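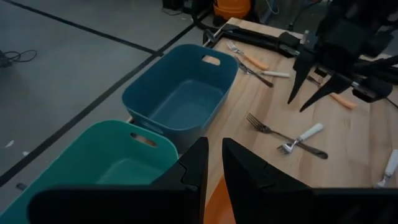 Minutes of the Residents' Meeting, Hawthorne House
Date: 12/06/2019
Place: ground floor meeting room
Present: residents or representatives of 26 apartments. The quorum was reached.

1. Minutes of the last meeting
The minutes were approved with one correction. In item 4 the word "balcony" must be read as "stairway".

2. Heating
The chair informed that Eteck has answered our letter of September. The inspection of the pipes in the basement will be done in January, on a day which is still to be agreed. Residents of the first floor repeated that their radiators make a knocking sound in the early morning. It was asked that everybody who hears this noise writes down the hour and gives the note to the secretary.

3. Bicycle room
The lock was replaced and the invoice of 152 euros is paid. Bicycles without a name label will be moved to the back wall. One resident proposed to give them away immediately. The meeting did not agree, and the owners have 60 days to put a label.

4. Courtyard
Two offers were received for the repair of the paving on the Setemden Street side. The cheaper one does not include the removal of the old stones. The meeting decided to ask the company for a new price with the removal included. For the plants in spring a budget of 600 euros was accepted, with three votes against.

5. Noise
It was reminded that drilling is not allowed after eight in the evening.

6. Other matters
The light at the side entrance goes off too quickly. The secretary will ask the electrician to make the time longer. A question about parking for visitors was moved to the next meeting.

The meeting was closed at 9:20 p.m.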